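Introduction to Microeconomics
Handout 2: Costs in the short run

Read this before the seminar and bring it with you. The reading for the June paper covers the same ground in more detail.

Fixed and variable costs

A firm's costs in the short run fall into two groups. Fixed costs stay the same whatever the firm produces. Rent, insurance and the repayments on a loan are the usual cases. Variable costs rise and fall with output: materials, hourly wages, packaging, fuel. Total cost is the two added together.

The short run has no set length. It is the period in which at least one input cannot be changed. For a market stall this may be a few days. For a power station it may be several years. In the long run every input can be changed, so there are no fixed costs.

Average and marginal cost

Average fixed cost is fixed cost divided by output. It always falls as output rises. Average variable cost often falls at first and then rises, as more workers are added to the same space and machinery and each one adds less than the last. This is the law of diminishing returns, and it applies only while some input is fixed.

Marginal cost is the extra cost of one more unit. When marginal cost is below average cost, the average is falling. When it is above, the average is rising. The marginal cost curve therefore cuts the average cost curve at its lowest point. Make sure you can draw this.

Sunk costs

A sunk cost has been paid and cannot be recovered. It should not affect any decision about what to do next. Fixed costs and sunk costs overlap but are different ideas. A van bought outright is a fixed cost to the firm, but only the part of its price that could not be got back by selling it is sunk.

The shutdown decision

Take Cloler, a furniture maker renting a workshop in Bendolby. Its fixed costs are £4000 a week and the lease cannot be ended for 6 months. After paying for materials and wages it has £3964 a week left from sales. It makes a loss of £36 a week. If it stopped production it would still owe the £4000, so its loss would be far larger. Cloler should carry on until the lease ends, and leave the trade then if nothing has improved.

The general rule: in the short run, produce as long as price is at least equal to average variable cost. In the long run, stay only if price covers average total cost.

Terms to know: fixed cost, variable cost, average cost, marginal cost, sunk cost, diminishing returns, shutdown point.

Costs when products differ
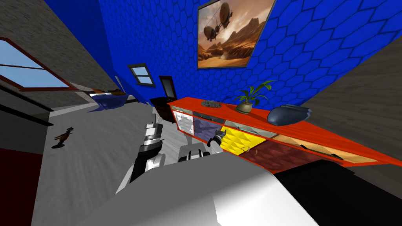 Most firms make more than one product, and their fixed costs have to be shared out between them. There is no single correct way to do this. Suppose a workshop makes plain shelves as well as a long sideboard with a glossy orange top and a front divided into coloured compartments. The rent could be split by floor space, by hours worked or by sales value, and each method gives a different average cost for the sideboard. Its marginal cost is the same under all of them. For the seminar, write a short answer on which figure the workshop should look at when a customer asks for one more sideboard at a reduced price.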